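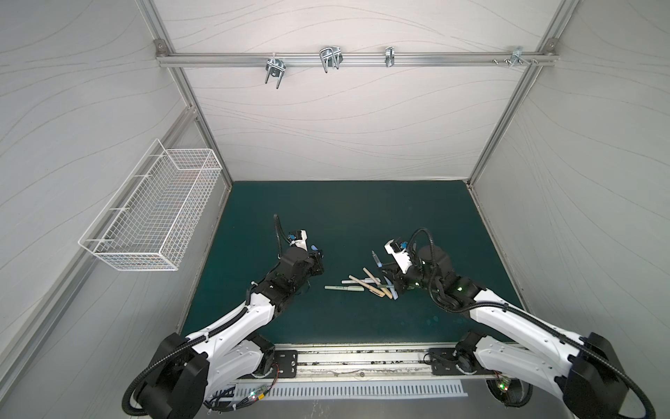 Open day at Numlow: small sellers and video makers in one building

Numlow is a block of rented work units on the edge of Plokcombe, a short walk from the station. The tenants are mostly people who sell things online or make videos for a living, and once a year, in June, they open their doors to visitors. I went in the morning, when it was quiet, and stayed until the talks finished in the afternoon.

Entry was free. You give your name at the desk and get a sticker and a sheet with the unit numbers. The sheet was out of date in two places, and I knocked on the door of a stationery seller who had moved upstairs.

Ikisport, ground floor

My first stop was Ikisport, a one-man business selling grips, laces and replacement straps for sports that most shops don't stock much for. Lauri Karppinen started it from his parents' flat when he was still at school. He bought floorball grips in packs and sold them singly to his team, then to other teams, and then through his own site. He told the group that the first year's profit was spent on postage mistakes.

He now keeps 223 product lines, nearly all of them small enough to go in a padded envelope. This was a deliberate choice. He tried selling bags for one season and gave up because they filled the unit and came back too often.

I asked how he finds customers. Most come from short how-to videos, which he films himself at the packing bench. Re-gripping a stick is the one that brings in the most orders, and he has remade it 5 times. The oldest version still gets more views than the newer ones, so he has left it up with a link to the current page.

What he would do differently:

Keep business money in a separate account from the first sale
Write down supplier prices each time they change
Answer returns the same day, even if only to say the parcel has arrived
Start the mailing list in the first month

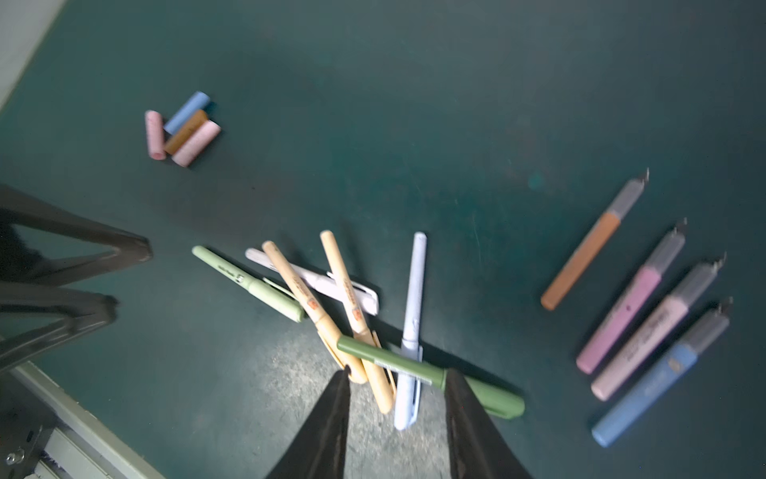
Pens on the green table top.

Upstairs: the video rooms

The first floor is divided into rooms that can be hired by the half day. They are plain, with blackout blinds and decent sound panels. Bring your own lights if you are fussy, as the ones supplied are basic. There is a waiting list for the two rooms at the back, away from the road.

Minttu Rantala hires one of them most weeks for Saarinen, her channel about repairing and reselling second-hand furniture. She named it after the street she lived on at the time. It has been running for long enough that she can talk about its income without much guesswork, and she was open about it. Advertising pays for the room and little else. The rest comes from selling the furniture and from a paid guide to pricing old chairs.

The guide took her a winter to write. She sold roughly 200 copies before changing anything, then rewrote the chapter on upholstery after several buyers asked the same questions. She doesn't plan a second one.

Her main advice was about time. She films on one day, edits on the next and does no editing in the workshop. When she mixed the two, the repairs got slower and the videos were no better.

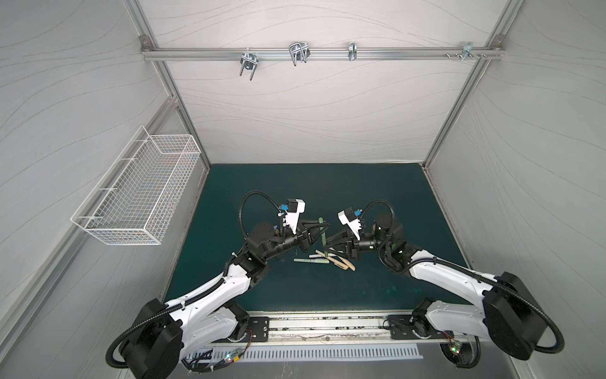

Words and photos: staff writer, Small Trade Notes

The talks

There were two talks in the ground floor meeting room. The first was on tax and record keeping for people who have just begun selling. It was useful but rushed, and the speaker ran out of time before getting to selling abroad. Handouts were promised by email.

The second was a question session with Karppinen and Rantala together. Someone asked whether a teenager should leave school to run a business. Karppinen said he had stayed on and was glad of it, mainly for the accounting course. Rantala said she had started in her thirties and couldn't answer. A longer discussion followed on whether to sell through a large marketplace or your own site. Both use their own sites now, though Karppinen still puts old stock on a marketplace at the end of each season.

Practical notes

Parking is tight and the overflow field was closed, so take the train if you can. The café is on the first floor and takes cards only. There is a lift at the far end of the corridor, past the post room. Units are let by the month, and the desk keeps a list of those coming free. One small unit on the ground floor was due to be empty in August.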